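Section 4: Setting up your Tufa household log

I've now set up Tufa on two laptops and one very old desktop, so this section is the order I wish I'd done it in the first time. If you've already installed the program and picked a password (Section 3), you're ready to go. Set aside an evening for it, make some tea, and don't try to bring in ten years of bills in one sitting like I did!

Before you start

Get your paper records together first. Tufa will happily let you make an empty log and fill it in later, but you end up skipping the starting balances and then nothing adds up. I pull out my bank statements, the utility bills, and whatever I've been scribbling purchases in during the month. 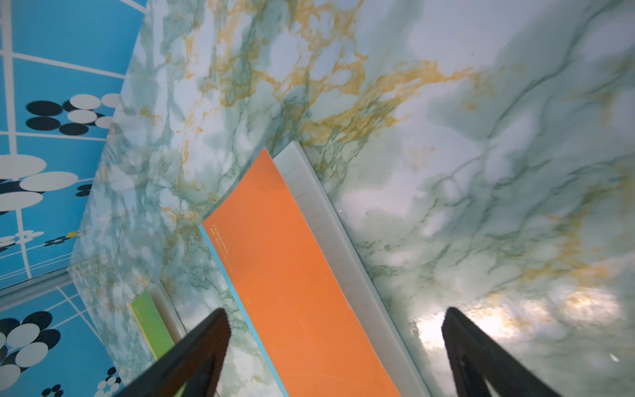
4.1 Create the log

1. Open Tufa and choose New Log from the first menu. Give it a short name. Mine is just called "House" (very creative, I know).

2. Pick the month you want to start from. I started mine in July, which was a bit of a pain because my yearly insurance had been paid in the spring and I kept wondering where it was. January is easier if you can wait for it.

3. Choose your currency. You can't change this later without making a whole new log, so look twice before you click.

4. Type in the starting balance for each account. Use the number on the statement, down to the cent. My checking account started at 1240 and I typed 1204, and I spent most of a weekend hunting for the difference.

Note: If an account is empty, type a zero. A blank box makes Tufa leave the account out of the totals completely, and it won't warn you.

4.2 Set up your categories

Tufa comes with 21 categories already filled in. I used them all for a while and it was way too many — I could never remember if dog food went under Pets or Groceries. My advice is to cut them down early.

1. Go to Settings, then Categories.

2. Uncheck anything you know you won't use. Unchecking hides a category but keeps it around, so you can bring it back any time.

3. Rename the ones that sound odd to you. I changed "Domestic Supplies" to "Cleaning stuff" and I've been happier ever since.

4. Click Save at the bottom of the page. The one at the top only saves the page layout (yes, really).

Caution: Don't use Delete on a category that already has entries in it. The entries go to Unsorted, and there's no undo. You'd have to move them back one at a time.

4.3 Bring in entries from a file

You can skip this part if you're typing everything in by hand. If your bank lets you download a spreadsheet file, though, it's a huge time saver.

1. Download the file and save it somewhere you'll find it again.

2. In Tufa, choose File, then Import, and pick the file from the list.

3. Match up the columns. Tufa guesses at these and usually gets the date right, but check that money going out is showing up with a minus sign.

4. Look over the preview, then click Accept.

Note: One import can hold up to 4000 lines. Anything past that is dropped from the end of the file, so split a big one into separate years first.

4.4 Turn on backups

1. Go to Settings, then Backups, and switch on Save a Copy on Exit.

2. Choose a folder on a different drive if you have one. I use a little USB stick that stays in my desk drawer.

3. Close the program, then open the folder and check that the copy is there. It has the same name as your log, with the date added on the end.

Caution: The backup isn't locked with your password unless you check Protect Copies as well. It's off to begin with, and it's tucked away under Advanced.

Last changed 28 December 2020. Reports and printing are in Section 5.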